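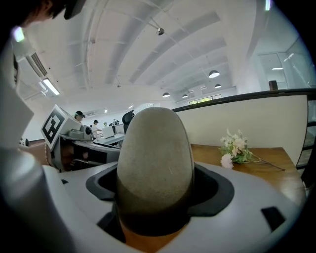 Shared workroom: arrangements for the summer

Members of staff are asked to note the following arrangements for the shared workroom at Histari House, which apply from June 2026 until the end of the summer. They replace the notice placed on the board by the main stairs in May.

The workroom was brought into general use last year, and the questionnaire sent to its regular users received 52 replies. Most were content with the room as it stands. The high white ceiling and the windows at the far end were mentioned with approval, and several respondents asked that the dark pendant lamps be kept when the lighting is next reviewed. There is no plan to remove them. Their bulbs will be changed for a warmer type, and the fluorescent lighting on the wall will continue to be switched separately, so that those working on that side of the room may choose whether to have it on.

Comments on the furniture were more divided. A number of colleagues find the low partitions useful when making telephone calls, while others would prefer longer tables without a break. The present layout will be kept until the autumn. The cost of new partitions was put at 3,000 euros by Pistia, the firm which supplied the existing ones, and it was felt that this sum would be better spent on seating. An order for 28 chairs has been placed and delivery is expected before the end of the season.

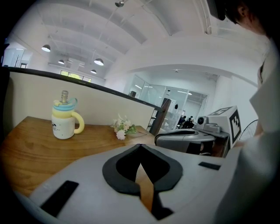

Workplace Services, Histari House

The wooden tables are shared, and users are reminded that small belongings are easily mislaid on them. A child's cup with a pale blue lid and a yellow handle, speckled with small dark dots and printed with a little cartoon figure, may be claimed at the reception desk on the ground floor. Items handed in at the desk are kept for 33 days, after which they are passed to a local charity. Owners need only give a short description and sign the book.

The question of decorations has also been raised. Small arrangements such as the artificial flowers in pink and white at the back of one of the tables are welcome, provided that they leave enough space for work. Fresh flowers should be kept in a heavy vase and away from sockets. Candles and scented oils are not permitted in any part of the building.

Electric fans may be used during warm weather. They should be switched off by the last person to leave the table, and cables should not be laid across the walkway. Colleagues who need an additional fan may borrow one from the store on the first floor – a note of the room and the borrower's extension is sufficient.

The tables are wiped each evening with a mild soap. Users are asked not to apply polish or spray cleaner themselves, as one surface was marked in this way during the spring and had to be sanded.

Suggestions for the autumn review may be sent to Ilona Virág at Workplace Services or left in the box at reception.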